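Hevdale Universal Roof Bars, Pair

Sold by Kilunwood Car Parts
Fits most cars and small SUVs with raised rails
Price: 2,646 per pair, locks included

Roof bars get sold with a lot of big talk, and Hevdale's box has its share. "Silent at any speed" is printed on the lid. We drove a pair on the shop wagon in May and heard a low hum on the highway, so take that line with a pinch of salt. The hum dropped once the end caps were pushed fully home.

"Universal" needs a second look too. The clamps want a gap under the rail that you can get your fingers through. If your rails sit flush with the roof, these won't fit, whatever the sticker says. Meriem Younis at the parts counter will check your model before you order, and we'd much prefer that to a return.
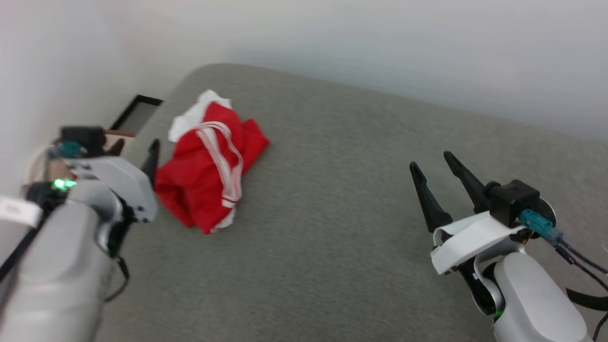
What's in the box

2 steel bars with black coating
4 clamp feet
2 keys and a hex wrench
Rubber strip, cut to length at home

Fitting

Hevdale claims ten minutes. Carter Arsenault took 30 on his first try, and he fits bars for a living. Tighten each foot a little at a time, then check them all again after your first short drive.

Load and warranty

Follow the roof limit in your car's handbook, even if the bars are rated higher. The warranty runs 3 years but leaves out rust where the coating is scratched, and we think that's stingy. Keep the receipt.

Customer comment

"Good bars, silly box. The wrench is soft, so I used my own." Reda El Fassi

Page updated 25/11/2025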